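Werkstatt-Tipps: Greifdemos mit Tischtennisbällen aufnehmen

Stand: 5. Juni 2021

Seit Januar nehmen wir im Projekt Pranden Beispiele für ein lernendes Greifsystem auf. Die Aufgabe ist klein gehalten: weiße Bälle und eine beige Kunststoffwanne. 136 Durchläufe haben wir aufgenommen, 119 davon sind im Datensatz geblieben. Die folgenden Tipps stammen aus den Notizen dazu.
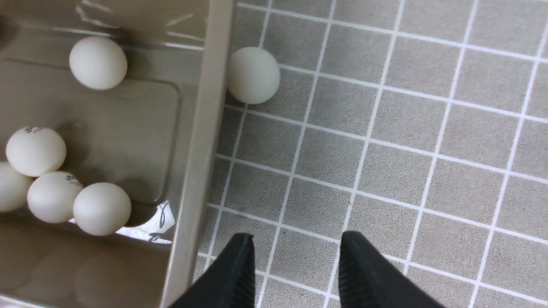
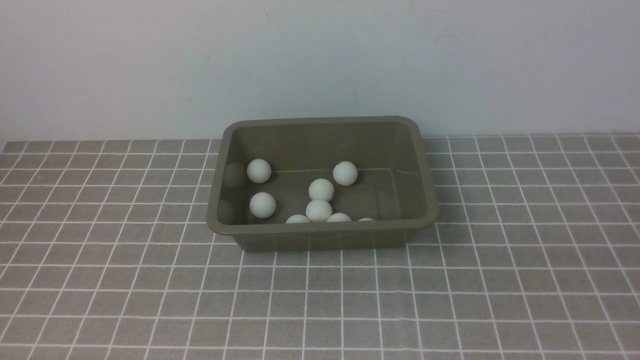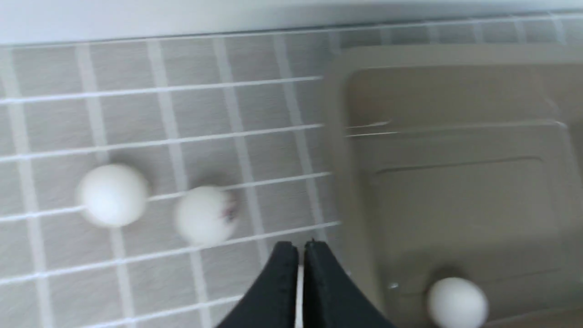
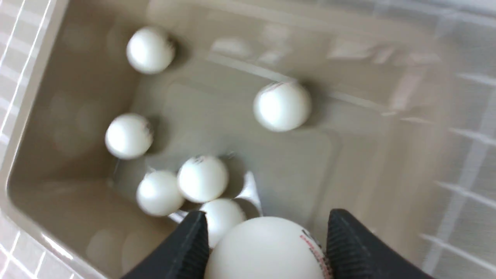 Unterlage und Wanne

Ein Stoff mit Karo- oder Fliesenmuster ist praktisch, weil man daran die Wanne ausrichten kann. Er muss aber glatt liegen. Falten vor jeder Sitzung ausstreichen und den Stoff an der Tischkante festklemmen, sonst wandert er mit.

Glänzender Kunststoff spiegelt. Im ersten Bild zieht sich oben ein heller Streifen durch die Wanne, im letzten liegt ein weißer Reflex gleich neben den Bällen. Ganz weg bekommt man das selten. Lampe zur Wand drehen oder Backpapier davorhängen, dann wird es deutlich besser. Einen Teil der Aufnahmen mit Reflexen sollte man trotzdem behalten, das System muss später damit zurechtkommen.

Folienreste und Schutzfilm vorher aus der Wanne nehmen. Klare Folie sieht man von oben schlecht, auf dem Kamerabild leuchtet sie dann.

Bälle

- Bedruckte und unbedruckte Bälle mischen. Wer nur solche mit Logo nimmt, bringt dem System womöglich das Logo bei.
- Alle 3 Sitzungen mit lauwarmem Wasser und einem Tropfen Spülmittel abwaschen, gut trocknen lassen. Fettige Bälle rutschen.
- Startlage wechseln: einzeln, an der Wand, als Haufen. Bälle, die sich berühren, sind der schwierige Fall und kommen von allein zu selten vor.
- Auch Bälle neben der Wanne einplanen, ruhig einmal direkt an der Außenwand. Dort ist für den zweiten Finger wenig Platz.

Kameras

Die Kamera am Handgelenk verwischt bei schnellen Fahrten. Auf dem dritten Bild sind die Kanten der Unterlage doppelt zu sehen, die Finger dagegen recht scharf. Bei uns hat es geholfen, die Fahrt kurz vor dem Griff zu verlangsamen. Einzelne unscharfe Bilder sind kein Grund, einen Durchlauf wegzuwerfen.

Von schräg vorn verdeckt der Wannenrand die vorderen Bälle, siehe zweites Bild. Kamera etwas höher setzen und danach nicht mehr anfassen. Stativfüße mit Klebeband auf dem Boden markieren.

Ablage

Jeder Durchlauf bekommt sofort eine Nummer und einen Vermerk: gelungen, fehlgegriffen, abgebrochen. Fehlgriffe mit anschließender Korrektur getrennt ablegen - wir haben dafür den Ordner Cocco, die glatten Durchläufe liegen in Graltero. Nach 6 Durchläufen eine Pause machen und die letzte Aufnahme von beiden Kameras kurz ansehen. Eine verstellte Kamera fällt dann gleich auf und kostet keinen halben Tag.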